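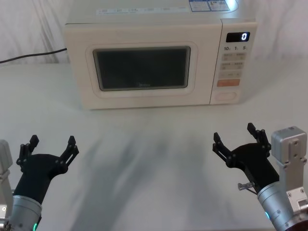
Item 4, microwave oven (Haier), white, on the table by the curtain

KITCHEN CORNER CHECK, Pradley building, second floor
Date: June 29, 2026
Asset tag: 395

1. Body and outside
Plastic body, no cracks found: OK
Window glass: OK
Stickers on top are in place: OK
Comment: Please do not remove the stickers when cleaning, we need them for the rating and the serial number.

2. Position
Stands level, does not rock: OK
Free space behind, 4 inches or more: NOT OK
Comment: The curtain hangs too near to the back side. I measured with a ruler and it was less than 3 inches. The oven must be moved forward, or the curtain must be tied to the side. Same remark was made for the Stevens room last year.

3. Door
Opens with the oval button at the bottom: OK
Closes fully, with click: OK
Heating stops when door is opened: OK
Comment: The button is a little stiff. Tried five times, it worked each time.

4. Controls
Display lights up: OK
Number buttons react: OK
Comment: The small printing on the buttons is very faded. A new person can not read it. I ask Indeck to send a sheet with the button names, which we can put on the wall next to the table.

5. Cord and plug
Cord not pinched, no damage: OK
Own wall outlet, no power strip: OK

6. Inside
Clean, no burned spots: NOT OK
Turntable turns freely: OK
Comment: Dried food on the ceiling of the oven. Must be wiped before next use.

7. Heating test
One cup of water, 2 minutes, starting at 68 °F. After: 171 °F. OK

Result: may be used after points 2 and 6 are corrected. Next check in September.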